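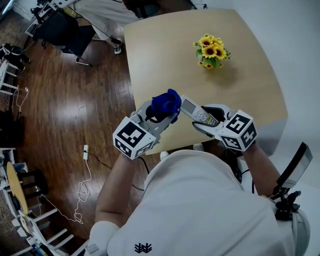
Which objects belong on the table at the start of a tidy-up?

The sunflowers and the remote control, and any soft items listed for that session in objects.txt. Anything else goes on the side shelf before the first take.

Sarkeck Tabletop: data card

Summary

Sarkeck Tabletop covers the clearing and resetting of one small table in a living area. The objects are light household things that get picked up, moved a short way and put down again. The current release holds 505 takes in 35 sessions. It replaces the earlier Andow set, which used the same task list but a darker table, and the two should not be merged without relabelling the surface field.

Contents

takes/ one folder per take
objects.txt object names, one per line, with session numbers
layout.txt start and end positions for each session
notes/ free text, uneven in quality

Objects

sunflowers: artificial, yellow with brown centres and green leaves. Stands towards the middle or far side of the table. Treated as a fixed item in most sessions.
remote: white, with round buttons and a small grey display. Listed as "controller" in the Andow files.
soft_blue: blue soft item. Listed under one name whatever its shape, so sort by session number if shape matters.

The table

Pale wood, smooth top, rounded corners. The floor beside it is reddish-brown hardwood with a strong shine, and reflections from it are bright enough to upset simple colour thresholds. Leads and a power strip on the floor are part of the room and carry no labels.
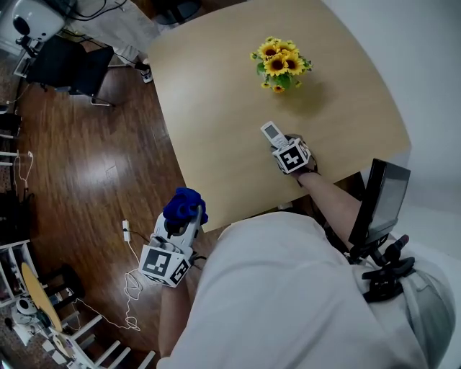
Positions in layout.txt are given from the near edge of the table, with left and right as the seated person has them. The remote has an angle as well as a position, taken from its lower end. The flowers have a position only. Where an item is held at the moment of labelling, its position is left blank and the state field reads "held".

Tasks

1. Move the remote to the right of the flowers.
2. Move the remote to the near edge, buttons up.
3. Take the soft item off the table to the left.
4. Reset to the start layout.

Each take is capped at 30 seconds. Task 4 may run to 50.

Known problems

The shadow of the flowers was labelled as an object in a handful of early takes. These are marked in notes/ but have not been corrected.
Task 2 labels do not separate "buttons up" from "buttons up, upside down".
Drostard layout files use a semicolon as separator. All others use a tab.

Splits

Split by session, never by take. The Wysocka sessions are held out for testing and should stay that way, as their start layouts repeat within a session.

Changes

October: position of the flowers added to layout.txt. Empty note files removed.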